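Sereseck to automate cutlery and table clearing at Jullside staff canteen

Counter-mounted arm takes over sorting work; canteen team of eight keeps its hours and moves to food preparation and service

JULLSIDE, February — Sereseck, the catering equipment supplier, has agreed terms with the Jullside office park to install a counter-mounted robot arm in its staff canteen. The arm will sort cutlery and clear small items from the serving counter between sittings.

The layout has been prepared in simulation. The arm is set into a square opening in the countertop and works downwards with a two-finger gripper. Forks, knives and spoons share the surface with bottles, bread and crockery, so the control software must pick out thin metal items from larger ones standing nearby.
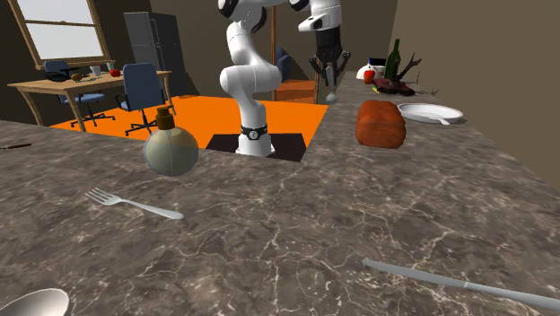

Simulated counter layout with the arm mounted in the worktop. Render: Sereseck.

Clearing and sorting currently takes the canteen team 23 hours a week, spread across three sittings. Under the new rota these hours go to food preparation and to staffing the hot counter, which has been closed after 2 pm for want of cover. No posts are being removed and contracted hours are unchanged.

"Sorting cutlery is repetitive work and it falls at the end of a shift," said Salim Nyanda, catering manager at Jullside. "The team asked for two things — that they could stop the arm themselves, and that they would not be left fetching what it drops. Both are written into the agreement."

Each member of the team will be trained to start, pause and isolate the unit, and to wipe down the fingers at the end of service. Faults will be logged at the counter and passed to Sereseck's support desk in Retamal. Staff will not be expected to carry out repairs.

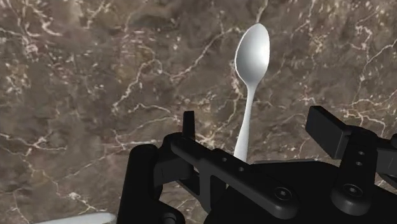 TECHNICAL NOTES

Gripping: Two opposed fingers open to either side of the handle. Spoons are treated as a separate class from forks and knives, as the bowl changes the balance of the item once lifted.

Surface: The simulated worktop is a dark marble with pale veining. Thin veins can be mistaken for the edges of cutlery, and the detection software is tested against this pattern before any change is released.

"A plain worktop would have been easier for us, but canteens are not fitted out for our convenience," said Joon-young Wang, lead engineer at Sereseck. "We set the acceptance tests on the harder surface."

Installation will follow completion of the acceptance tests. A second site, at Skoststead, is under review.

About Sereseck
Sereseck designs and supports handling equipment for canteens and commercial kitchens. Its engineering office and support desk are in Retamal.

Press enquiries: Sereseck Press Office, Retamal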